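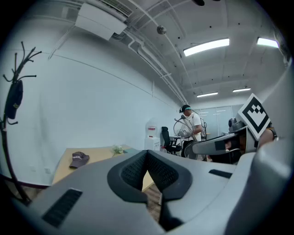 Getting a better mobile signal indoors

Walls do more harm to a phone signal than most of us realise, and a few evenings of pottering about will often do more good than a new handset. Start by walking slowly from room to room with the phone in your hand, giving it a moment to settle in each, and jot down where the bars pick up.

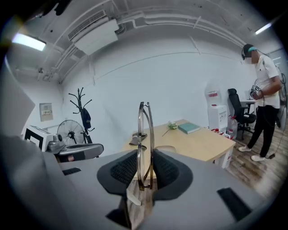
Page last changed: Feb 26, 2020

Upstairs windows are usually the kindest spots, particularly on the side facing the mast. If your network offers Wi-Fi calling, do switch it on – it's tucked away in the call settings, and it's a godsend in an old stone cottage like mine.

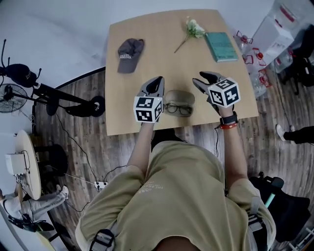 Keep the router off the floor as well, and well clear of the microwave and the fish tank. Mine sits on a shelf on the landing now, and I can ring my sister from the kitchen at last.

Gladys Mwakalinga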